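Flavthorpe Computer Refurbishing – progress report to the Hudard Fund, May

Hi all,

I know the form asks for two paragraphs, but I had more to say than that, so please bear with me (the short version is that we're on track and a bit under on spending).

The grant was for getting donated desktops cleaned up and out to families in Flavthorpe, and for running the evening classes that go with them. When I wrote to you last we had just gotten the keys to the Pevik building and most of our stuff was still in boxes. Since then we've placed 60 computers with households, mostly through the two middle schools and the library. Demand is still ahead of supply. The waiting list was the part I worried about most over the winter, and it's finally moving.

Donations come in waves. Rutkowska cleared out an old office in the spring and we took everything they had, keyboards and all. Older desktops are good for us. They open easily, parts swap between them, and families don't mind a big case under the desk if the thing runs.
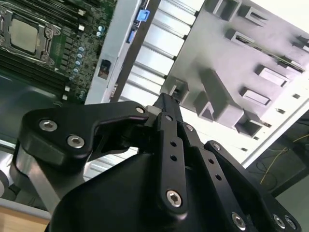 One of the parents wrote on the feedback card that the computer was great but the handout assumed she already knew what a browser was, and could we please start one step further back. She's right! I've rewritten the first four pages and cut the glossary, which no one was reading anyway. The new version is going to the printer this month, in English and Spanish.

Classes: we planned for two groups and ended up with three. The 7 p.m. group fills up first, so I'd like to move the afternoon one later in the fall and see if that helps. Attendance has been about 20 people a week across all the groups, with a dip around spring break. Email and job applications are still what people ask for most – that and how to get photos off a phone.
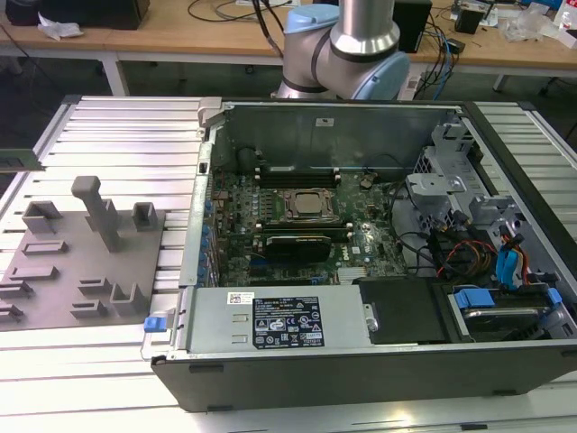
Memory has been our biggest parts cost, and it went up again. We budgeted for new sticks and have mostly been buying used ones in batches, which is slower but leaves room in the parts line. I'd like your okay to shift what's left over into power cords and monitors, because we get far fewer monitors donated than computers. If that needs a formal request, let me know and I'll send one.

A few things didn't go well. Pickup days were a mess at first, with everybody showing up in the same half hour, so now we hand out time slots. Three computers came back with bad hard drives and we replaced all of them within the week. I also badly underestimated how long it takes to wipe drives properly, and we lost most of a month to that.

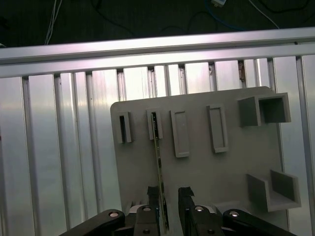
NEXT 8 WEEKS

Finish the school list before summer break. Get the new handout printed. Start a drop-in repair evening, probably twice a month to begin with. I also still owe you the spending sheet with receipts, and it'll come separately once the last parts invoice is in.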